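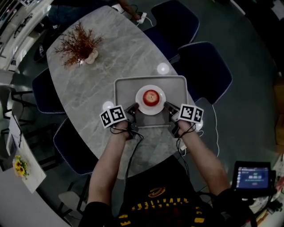 Apfel auf Teller, Teller auf Tablett. Die Uhr steht bei 13 Sekunden.

Kurzes Update, muss gleich weiter. Februar, halb sieben abends, und wir sammeln immer noch Beispiele für Trarkura. Stand heute: 2.538 Durchgänge auf der Platte. Klingt viel. Davon sind 135 rausgeflogen, meistens weil einer der Markerwürfel zu lange verdeckt war. Ärgerlich, aber selber schuld, ich drehe die Handgelenke zu weit nach innen wenn ich müde werde.

Ablauf ist simpel. Greifer in beide Hände, Aufnahme an, Aufgabe machen, Aufnahme aus. Dann alles ein bisschen verschieben und nochmal. Das Tablett ist fies. Gerundeter, hochgezogener Rand, da rutscht man mit den Fingern gern ab, und auf dem Teller wandert der Apfel sobald man schief anhebt. Genau solche Sachen will ich aber drin haben, also die Korrekturen auch. Am Anfang hab ich jeden Wackler gelöscht, das war dumm. Das Modell konnte dann nur den perfekten Griff und sonst garnichts.

Was ich anders mache seit Geltby:
Blöcke von 20, danach Pause. Bei 50 am Stück werden die Bewegungen schlampig, sieht man in den Kurven sofort.
Kabel vor jedem Block checken, die hängen über den Handgelenken und ziehen.
Langsamer! Ich bin immer zu schnell.

Der Marmortisch bleibt erstmal. Skostell will später noch andere Oberflächen, Holz und irgendwas Dunkles, mal sehen ob wir das diesen Monat noch schaffen. Die Auswertung mit Amin läuft über Nacht, Zahlen kommen im nächsten Post wenn sie was taugen.

So, nächster Block. Unterarme tun weh, Apfel wird nachher gegesen.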